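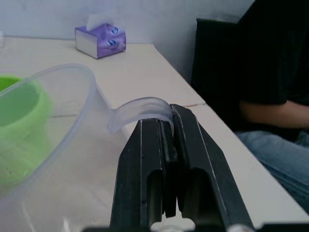 4. Kitchen chores: what the arm can and cannot yet be trusted with

Figure 3. Wrist view during the pitcher task. The fingers are closed on the handle of the clear measuring pitcher; the green bowl is at the left, the tissue box further back by the wall.

4.1 Choice of tasks

The literature on household manipulation is rich in tasks that no household has ever asked for. Towers of coloured blocks are built in great numbers, and we have yet to meet a family that was short of one. For the Grokville trials we therefore asked people what they would hand over if they could, and then picked the eight chores that came up most often and could be done sitting at a table. Three of them involve a vessel with a handle, and it is these that we discuss at length, as they gave us the most trouble and the least dignity.

The pitcher task is simple to state. The arm must take the measuring pitcher by its handle, lift it, move it over the bowl, tip it, and put it back upright. A child of six can manage this, with some loss of water. Each chore was attempted 25 times under each of two control policies, Sulo and Ullement, described in Section 3. Sulo plans a grasp from an estimated shape and then carries it out; Ullement closes the loop on the wrist camera throughout and changes its mind as it goes, at times more often than one would like.

4.2 Handles

Handles were made for hands. This is so plain that it is seldom written down, but it accounts for much of what follows. A person hooks several fingers through the loop, lays a thumb on top, and lets the weight hang. A gripper with two flat fingers has no hook and no thumb. It can only pinch, and a pinch on a curved piece of smooth plastic is a small wager on friction. Figure 3 shows a grasp of the kind we mean, with the curve of the handle held between the fingertips and the body of the pitcher well off to one side. The load of any liquid therefore sits away from the fingers and tries to turn the whole vessel about the point of contact.

We call this turning 'droop'. It rarely leads to a drop. More often the pitcher sags by a few degrees, the policy goes on believing that it is level, and the pour begins before anybody has asked for it. Sulo, which trusts its plan, was the worse offender. Ullement noticed the sag in most cases and responded by putting the pitcher down and starting again, a habit that is correct, safe and extremely tiring to watch.

4.3 Things one can see through

The second difficulty is that the pitcher is transparent. People buy clear jugs so that they can see how much is in them. For a depth sensor the same quality is close to an insult. In Figure 3 the bowl is seen through the wall of the pitcher, its outline softened and bent, and the tabletop shows dimly through as well. The markings are only faint lines. A policy that looks for edges will find several here and must decide which of them belong to the thing it is holding.

Our early segmenter settled the matter by treating pitcher and bowl as one object, green on the inside and clear on the outside, with a handle. As a description of the camera image this is hard to fault. As a basis for pouring one into the other it has limits. Retraining on views with overlapping vessels helped, and Prasetyo Liew's relabelling of the handle as a class of its own helped more. The handle is paler and slightly bluish-grey where the plastic is thick, and those thicker parts turned out to be the most dependable cue we had.

4.4 A table with somebody at it

Most published kitchens are deserted. Ours were kept occupied on purpose, and a person sat at the table while the arm worked, as people do at tables. This matters for more than safety. Dark clothing and a dark chair back fill a good part of the wrist view, as on the right of Figure 3, and a forearm has a way of drifting towards whatever is being moved. The Skov monitor slows the arm when it judges that a limb has come too near. It is a cautious piece of software. It also slowed the arm for shadows and, in one session, for a sleeve that was going nowhere.

Clutter had less effect than we had feared. The tissue box was recognised under both policies, and neither tried to pour anything into it -- we record this as a positive result.

4.5 Is it a chore yet?

We set ourselves a plain test. A chore counts as handed over if the person at the table may stop watching. By that measure the pitcher task has not been handed over under either policy. Ullement may be left alone with an empty pitcher, which is of interest mainly to people who own empty pitchers. With water in it, our sitters kept an eye on the arm throughout, and several kept a cloth ready.

Clifford Bélanger has argued within our group that the fault lies with the crockery, and that a jug with a flat, upright grip would solve the problem in an afternoon. He is very likely right. Maricruz Quezada's reply was that a machine which needs new jugs is asking the household to do a chore for it, and we have kept her view as the standard for the rest of the paper. Section 5 turns to the folding of tea towels, where there are no handles at all and matters are worse.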